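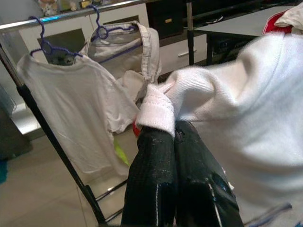
Yu-na said the river had come up another foot since lunch, and that if Wenceslao wanted to see his mother's house again he should stop folding and go now.

He put the last shirt on the pile. The laundromat was warm and the dryers were still going.

"The road's open?" he asked.

"It was at three."

Home | Stories | Archive | Submit

The High Side
By Samuele Leone
November

Wenceslao drove out past the Polák feed store with the wipers on. Water stood in both ditches. At the bridge a deputy looked at his license and let him through and told him to be back by dark.

The house was on the high side of the road, 400 yards from the bank. His mother had bought it when she was 27 and died in it at 89. He had not been inside since the funeral. The key still stuck, and he had to lift the door to turn it.

He had planned to take the photographs. They were in a cookie tin over the refrigerator, and he got them first. Then he stood in the kitchen and could not think what else there was. Her coat was on the hook. The calendar from Ondesmont Bank was two years old. He opened a drawer and found string, birthday candles and a flashlight that worked.

He took the flashlight. After a minute he took the string too.

When he came out, Hermenegildo Huerta was across the road, loading chickens into his truck one crate at a time.

"You staying?" Hermenegildo called.

"No. You need help?"

"I got two crates left – you can carry one."

They carried them. The birds were quiet. Hermenegildo tied down the load, and when the rope came up short Wenceslao went and got the string.

Last updated Wednesday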